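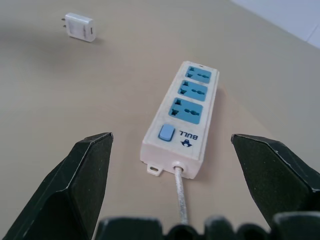 The power strip and the charger, from the wrist camera.

We've moved on to plugs. Since February the job has been recording examples for Disska, the learning system Ionuț Radu is building, and the current task is putting a small USB charger into a power strip by hand control.

The target is 600 good runs. I manage 40 on a decent day, fewer when my shoulders give up. Every run starts with the charger in a new spot and the strip turned a bit.

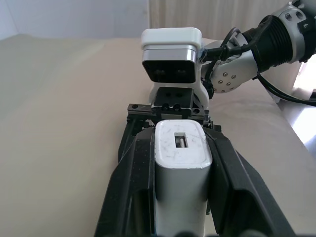
Handing the charger from one arm to the other is the slow part. If the grip is slightly off, the prongs miss the slots and I have to start again. Ionuț wants some of the misses kept — 65 so far — in a folder of their own, with a note on each saying where it went wrong.

Next week I'm in Cletthorpe, so he'll be doing the recording himself.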